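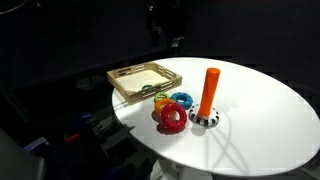 A day out at the Tivel toy and play fair

5 September 2023

I've been meaning to go to the Tivel fair for years, and this time I finally booked the train. It was 35 minutes from our station and then a bit of a walk along the river, and I was in the queue before the doors opened with a flask of tea and a very large empty bag (the bag did not stay empty, but we'll get to that).

If you've never been, it's a mix of small makers, a few bigger firms and some talks. The programme listed 267 stands this year, which is far too many for one day! I'd circled 32 of them the night before and got round a bit over half, mostly because I kept stopping to pick things up. I run the toy cupboard for our playgroup, so I can call it work.

The hall itself is a lovely old place with a high roof and terrible signs. I went round the first aisle twice before I found the second one. Coffee was near the entrance, toilets were at the completely opposite end, so plan for that.

The part I most wanted to see was the under-threes area, and within that the stacking toys. I know, I know, rings on a peg. But I've got a real soft spot for them, and at our group they're out every single week. The ones I spent longest over were the chunky sort with bumps all over, in proper strong colours - red, orange, blue, a nice zingy lime green. They were laid out on a white oval table with everything else around it very dark, and the colours really sang. I'd quite like to do that at home with a lamp and a bedsheet.

What I look for in a ring is whether small hands can get hold of it from any side, and chunky wins there every time. Our old set is smooth and thin, and the little ones tend to swipe at the rings instead of gripping them. A bumpy one gives them something to explore with their fingers as well (and their gums, let's be truthful about where rings end up).

The other thing that caught my eye was the tray. It was just a light wooden one with low slatted sides, a bit like a small fruit crate, and I've been thinking about it ever since. We keep our rings in a deep plastic tub, and the children can't see what's in it, so the whole lot gets tipped on the floor before anyone's chosen anything. With low sides and gaps you can still see a bit of colour peeping through. 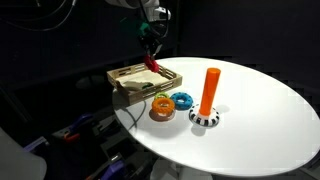 I also like a pale lining in a tray. It takes the clatter out of things if it's soft, and it makes the colours easy to spot. I've got an old pillowcase that would do nicely, cut down and hemmed, and if it gets juice on it then it goes in the wash.

And a good tall peg! So many sets have a stubby one that's full after three rings. The orange one on that table stood well above the rings and had a rounded top, and I'd be happy to have something like it for our lot, who love the bit where the ring drops down.

After that I had a cheese roll on the steps outside and then went to see Hyvönen, who do wooden animals and some beautiful little boats. I bought two boats. They were not cheap, but the finish is gorgeous and I've told myself they're for the playgroup. The Rasitent stand was all play tents and tunnels, very busy, with a queue of children waiting to crawl through the longest one. I'd have gone through it myself if my knees were up to it.

I caught half of a talk in the Tutero room about setting out toys so that children put them back again. The main idea was fewer things out at once and a clear home for each. The room seats 600 and I'd guess most of the people in it were nursery staff, going by all the nodding. I scribbled a page of notes, then left the pen behind.

A few bits of advice if you're thinking of going. Take cash, as a couple of the small makers couldn't take cards. Wear flat shoes. Do the far end of the hall first while it's quiet and save the aisles by the doors for the afternoon. Pushchairs are fine in the wide aisles but a struggle by the book stalls.

There's a smaller winter version in December, just the makers and no talks, and I've already put it on the kitchen calendar. Before then I want to sort out the toy cupboard, find a shallow tray for the rings and get that pillowcase cut up.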